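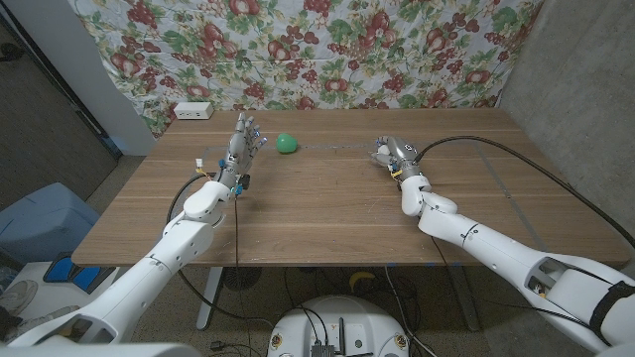 Tristix Demonstration Project
Progress report to the Plallham Fund
Submitted 03/04/2020 by Fasil Shiferaw

The short version

We promised you a library of demonstrations large enough to train a two-armed tabletop policy. We now have 2239 recorded episodes, of which I would defend most in front of a stranger. The money is being spent at the rate we said it would be, and the one line that has run over is cables, which I will come to.

What we have been doing

Each episode is a person driving both arms through a short task while the system logs joint positions, fingertip readings and the head camera. The operator then marks it keep, discard or "look at again". The third category was my idea and I regret it. It has become the drawer where everyone puts the things they don't want to decide on, and I spent a good part of January emptying it.

The task list stands at eight. They are all humble. Pick up the small object, pass it from hand to hand, set it down inside a marked area, hold a light cup without crushing it, and so on down to the ones that are mostly variations on putting something back where it was. I recognize that none of this looks like much on a slide. A toddler would be bored. The policy, on the other hand, is currently worse than the toddler, and the cure for that is more examples of boring things done properly.

The cup task has been the slow one. A rigid object forgives a clumsy grip, and a thin plastic cup does not. Operators learned to close the fingers in stages, and the later episodes are visibly calmer than the early ones. We have kept the early ones in a separate set called Neves, in case the model benefits from seeing hesitation. I have my doubts, but storage is cheap.

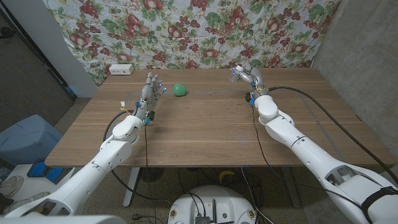

Fasil, before you go on, Tamum's reviewers would like to know why 67 episodes were thrown out after they had already been marked keep. We aren't upset about it, but it is the sort of number that gets asked about at the renewal meeting, and I would sooner have the answer from you than make one up.

Fair question, and I have left it in where it was asked. Those episodes had a timing fault. The hand data and the camera data had drifted apart, so the fingers closed in the log before they closed in the video. A person watching the playback shrugs. A model trained on it learns that objects are best grabbed slightly early, by faith. We found the fault when a test policy began doing precisely that, with great confidence. The check now runs at the end of every session, and it should have been running from the beginning.

Where the money went

Operator hours are the bulk of it, as budgeted. Spare fingertip sensors came in under. Cables came in over. The arms move, the cables go along with them, and the connectors at the wrist take the strain. We are on our second set of wrist leads and have started rerouting them, with mixed results. I have moved a little from travel to cover it. There wasn't going to be much travel anyway.

What isn't working

Variety. Our operators are good, and they have become good in the same way. They favour the same approach angles and the same tidy pauses, and the set is narrower than its size suggests. We plan to bring in two new operators and to ask the current ones to start from awkward positions, a request they have received without enthusiasm.

Labelling is also behind. Episodes can wait up to two weeks for a second look, mostly because the second looker is me.

Next period

Finish the cup task, widen the starting positions, retrain on the cleaned set and send you the comparison whether or not it flatters us. Close the "look at again" category to new entries. I will also need a decision from Plallham on whether the Neves set counts toward the total we agreed on. I haven't counted it here.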